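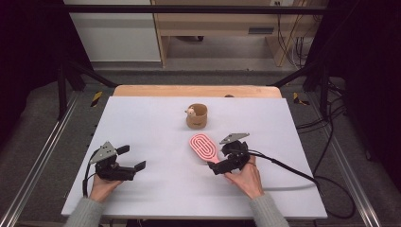 Slide 1. Two hand-held grippers, one hairbrush, one cup.

Open with the hairbrush. Ask the room what rule covers this. Wait. Somebody will say the collaborative robot standard. Ask which robot.

Say plainly: I read our own good practice sheet again before this talk and I'm less fond of it than when I signed it. It has 5 rules. I can defend two.

Rule one, floor marking. Yellow-and-black tape on the carpet, both sides of the table. Fine, but who is it talking to? Tape says something happens past this line. It doesn't say what, or who may cross.

Rule two, cables. Point at the right side of the slide – loops on the carpet. Our sheet says "keep cables tidy." Tidy is an opinion. Halyna Moroz wanted a clear walking strip with a width you can measure, and I think she was right.

Rule three, object spacing. I keep this one. Cup away from the brush, clear white board between. You can check it by looking.

Rule four, operator breaks. The draft said stop after 400 grasps. I asked where 400 came from and got three answers. Restero uses 1000, also with no source. Don't quote either number as if it were medical advice.

Rule five, logging failed grasps. Keep. At Kolteck we had 774 demonstrations in one batch and not a single failure on record. I don't believe it and neither should you. (Pause. Zane may want to object, let him.)

If short of time, skip the audit story and go straight to the ask: before you adopt anyone's checklist, ours included, try failing it on purpose. If a rule can't be failed, cross it out.

Questions. Pierina Valentini has the microphone. The sheet is on the table by the door, July version, ignore the older one.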